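Robots on the reset crew, how is it for you?

senyo_a
So Feremgate put robots on room resets in February, and I'm one of the people who used to do all 42 rooms by hand. Now I do beds and bathrooms and the machine does drawers and small stuff. My back is happier, I'll admit it! But my shift got cut by 2 hours, and that's the part I keep chewing on.

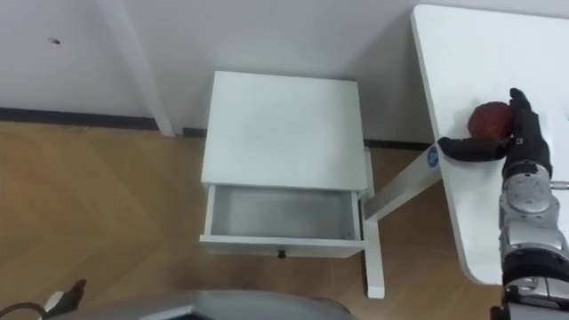 The other thing is the talking. Urszula and I used to split a floor and gossip the whole way down, and now she's on a tablet clearing alerts in the hall.

laaksonen_fan
Two hours a shift is real money. Did they ask you first or just post the schedule?

senyo_a
Posted it. Martti found out from the break room wall, same as me.

ritvah
I'm going to disagree a bit. We've had ours for three months and I got trained as a lead, with a raise. Somebody has to set up the rooms and check the work, so push for that job before they hire outside.
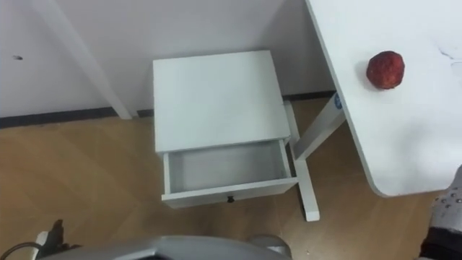 Nightstand with the drawer open, round red thing still up on the desk

laaksonen_fan
Great for you Ritva, but how many leads does one building need? One?

ritvah
Two at ours. Fair point though.

senyo_a
I asked about the lead thing this morning. Paavo said he'd get back to me (he says that a lot).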